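16 July 2022

So I've been making bread-ish things all winter and I have Opinions now, mostly about yeast, and since my sister has banned the topic at her place I'm putting it all down in this post instead.

It started in March, when I bought a sack of flour that was far too big for me. I'd gone in for a kilo. The bloke at the counter said the big one worked out so much cheaper, and I am weak, and I carried it out to the car like a toddler who'd fallen asleep at a party. Brunner bread flour, if you're wondering, which is lovely for a crusty loaf and (as I found out over several weekends) pretty ordinary for anything you want soft. Too much protein. It gives you chew whether you asked for chew or not.

The soft stuff is what I wanted, though! I grew up on the white, pillowy buns from the bakery next to the swimming pool, the ones you ate with your hair dripping down your back, and I've been chasing them ever since. My first go came out like cricket balls. My second go was better, but I'd left the dough on top of the hot water system overnight and it had climbed out of the bowl and stuck itself to a tea towel Mum gave me. I had to throw the tea towel out. Sorry, Mum.

Here's what I've landed on after a whole lot of trial and a whole lot of error.

**Flour.** Go low protein. I use Jillenia cake flour now, or plain supermarket flour with a couple of spoonfuls of cornflour stirred through. The dough feels a bit limp when you first mix it and you'll want to add more flour. Don't! Walk off, have a cuppa, come back in ten minutes and it'll have sorted itself out.

**Yeast.** Instant, from a tin, kept in the freezer. I did try the fresh stuff from the deli and it was fun to crumble, it smells like a brewery, but I could never get through the block before it went grey around the edges. If your kitchen is as cold as mine in July, use warm milk and be patient. My kitchen faces south and gets no sun whatsoever from May onwards, so a first rise that takes an hour in summer takes 2 or even closer to three at the moment. I put the bowl in the oven with just the light on and a mug of hot water next to it.

**Sugar.** More than you'd think. I like a good heaped tablespoon. It keeps things soft and it gives the yeast something to get stuck into.

**Kneading.** By hand, on the bench, with the radio on. I had a Zikness stand mixer that I got second-hand and it walked itself off the bench one Sunday during the cricket highlights, taking the fruit bowl with it. The mixer survived, the fruit bowl didn't, and I gave the mixer to my neighbour Seidu Dogbe, whose kitchen bench is a much more sensible depth. He makes a brilliant sweet bread with nutmeg in it and he's promised me the recipe about as many times as I've promised to give back his ladder.

Anyway, kneading. You want the dough properly smooth, and for a soft white bun you want to knock all the air out again before you shape it, then roll it out flat and fold it up a couple of times like a letter. I skipped this for ages. If you leave the big bubbles in, you get a pocked, lumpy top that looks a bit like cellulite (still tastes fine, ask me how I know).

**Shaping.** Tuck the edges underneath and roll each ball against the bench with a cupped hand until the top goes tight. I get 8 out of a batch. Give them loads of space, as they'll puff up sideways as well as up — I've had them weld themselves together and you end up peeling them apart and losing the skin, which is the best bit. 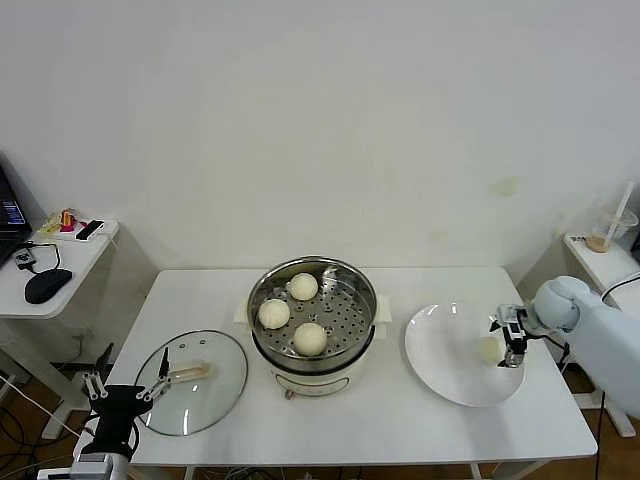 How do you know when the second rise is done? Press the side gently with a fingertip, and if the dent comes back slowly and not quite all the way, they're ready to cook.

I used to go by the clock for that and it was hopeless. In January they'd be overdone before I'd finished wiping the bench, and overdone ones go wrinkly and sad when they cool. Leave the lid ajar for a few minutes at the end too, don't just whip it off in excitement the way I do.

As for fillings, I'm still mucking about. Pork and cabbage was good. Leftover roast pumpkin with a bit of miso was very good. Jam was a disaster, it found its way out the bottom and I was soaking things until Tuesday. Mostly I leave them plain, split them while they're too hot to hold, and put in cold butter and golden syrup.

Next up I want to try a black sesame one, if I can find a jar of the paste that doesn't cost the earth. The shop near the station had Grasix brand a while back but they've stopped stocking it, so if anyone knows where else to look on the north side, leave me a comment! I've still got half that sack of bread flour to get through as well, so pizza at mine on Friday.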